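Clatton Garden Share > Growing at Home > Patio Tomatoes FAQ

Patio Tomatoes: Your Questions

We love this time of year! The seed packets are out, the windowsills are filling up, and the questions have started coming in.
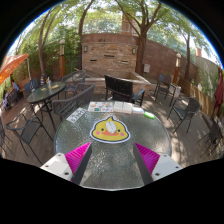
Most of them are from folks growing in pots for the first time, so that's where we'll start. Last updated February 2024.

Can I really grow tomatoes without a yard?
Yes, and you'll get plenty of them! A sunny step or balcony is all you need. Maksym Koval grew his on a fire escape landing for years before he got a plot with us, and he still keeps two pots by his back door.

Which kinds do best in pots?
Look for "bush" or "patio" on the packet. Cherry types are the most forgiving, and kids adore picking them. The big slicing kinds can work too, but they want a very large pot and a lot of patience.

When do I start my seeds?
Six to eight weeks before your last frost. In Clatton we move plants outside in May, so there's no rush. Seeds started too early get tall and floppy (we've all done it).

How much sun is enough?
Six hours at the very least. Eight is wonderful.

How often should I water?
Stick a finger in the soil. If the top inch is dry, water until it runs out the bottom. In a hot July that could be every day, sometimes twice — pots dry out so much faster than beds.

Why is the bottom of my tomato black?
That's blossom end rot, and it usually comes from uneven watering. Pick off the bad ones, water on a steady schedule, and the next fruits should look better.

Do I need to pinch off the side shoots?
Leave bush types alone. On tall vining types, pinch the small ones while they're soft.

Can I reuse last year's potting mix?
If the plants were healthy, sure. Mix in fresh compost, half and half. If you had blight, put in new mix and scrub the pots.

Do you give away seedlings?
We do! Declan Coughlan is raising 200 this spring, mostly cherry types. Limit of 3 per household, and please bring your own box.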